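Where the cleaver lives now

May 30, 2019

I have owned the same cleaver since my second apartment, and for most of that time it has lived in a drawer. Arif Osman gave it to me when he moved out of the place on Birkell and didn't want to pack it. It is a plain rectangular Chinese-style cleaver, steel handle and all, with a hole in the corner of the blade for hanging. I never hung it. I didn't have a hook in a good spot, and I don't love the idea of a cleaver on a wall over a counter where I lean down to plug in the kettle.

So, drawer. It was too tall for the slots in the knife tray and went in flat on top of everything else, which meant lifting it out each time I wanted the peeler. In April I finally cut my thumb on it. It wasn't bad, but it was enough to make me spend an evening reading about knife storage.

The options come down to a block, a magnetic strip, a drawer insert or edge guards. The blocks I looked at had one slot wide enough for a cleaver if I was lucky, and the cheapest of those was 65 dollars. A strip has the same problem as the hook. Edge guards are fine and I do use them on the small knives, but they do nothing about the height.

It was Kartini Halim who said to try a dish rack. She keeps her cutting boards in one, the wooden kind with a row of pegs standing up from a base, and her big knives stand in between the boards.

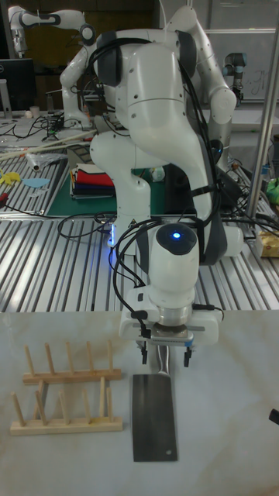

I bought 2 of them at Posthorpe, the housewares place next to the post office. They were in the clearance bin with the bamboo steamers. No finish on them at all, so I gave them a coat of mineral oil, let it soak in overnight, and wiped off what was left. I did that again a week later. If you skip it they go gray near the base where the water collects. I know this from my mother's.

The first thing I learned is that spacing matters more than size. Mine are set up for plates, and a blade is a lot thinner than a plate, so a knife put in carelessly will lean over until it finds a peg. A leaning knife isn't the end of the world, but the edge ends up resting on wood at an angle, and every time you bump the counter it saws a little. I have a few small nicks already from the first week.

What works is to put the knife in slowly, spine against one peg, and let it settle before letting go. It takes a second longer than dropping it in. The cleaver is actually the easiest of the lot. It has a long flat side and enough weight that it stays where you put it.

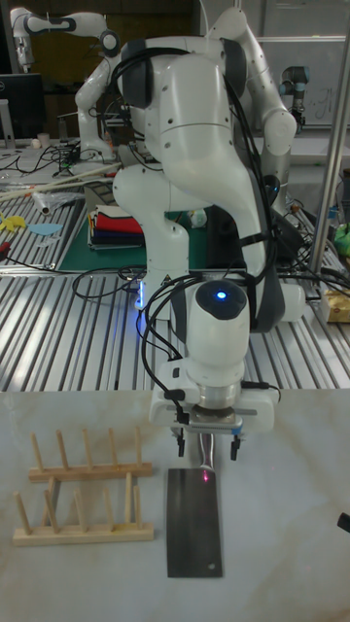 Drying is the other half of this. My cleaver spots if I look at it wrong. Larasati Sopacua, who cooked at Dissanayake for years and has opinions on the subject, told me I should never air dry a knife in any rack, wood or otherwise. Wash it, dry it with a cloth right away, and only then put it in the rack. The rack is storage, in other words, and the towel does the drying. I've been doing it her way and the spots have mostly stopped.

I keep a stack of old cloths for this and nothing else. They get thin and I don't feel bad if one gets sliced.

A few rules I have settled on. Blade down, handle up, always. Nothing else in the same row as a knife, so no lids, no saucers. The rack goes at the back of the counter, against the wall, where a sleeve won't catch on a handle. And the rack gets washed too, once a week, with hot water and a brush between the pegs. It gets oiled again when it starts to look dry.
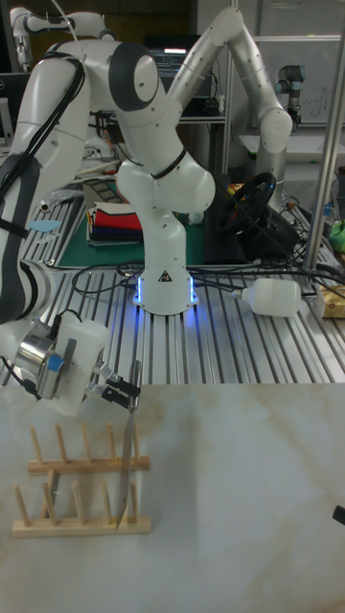 I did think about making a proper stand. Zulkifli has a bench saw in his garage and offered me an afternoon with it, and I got as far as drawing something with a slanted slot. Then I priced out the walnut I wanted at Solow and it came to 40 dollars for a board I would probably ruin. The drawing is on the fridge. Maybe in the fall.

If you have small kids in the house, I wouldn't do any of this. Anjani tried it for a day and went back to a locked drawer, and she was right to. An open rack on a counter is for a household of adults who look where they put their hands.

The drawer closes properly now, by the way. I found two peelers in there and the good can opener, the one I had replaced last year.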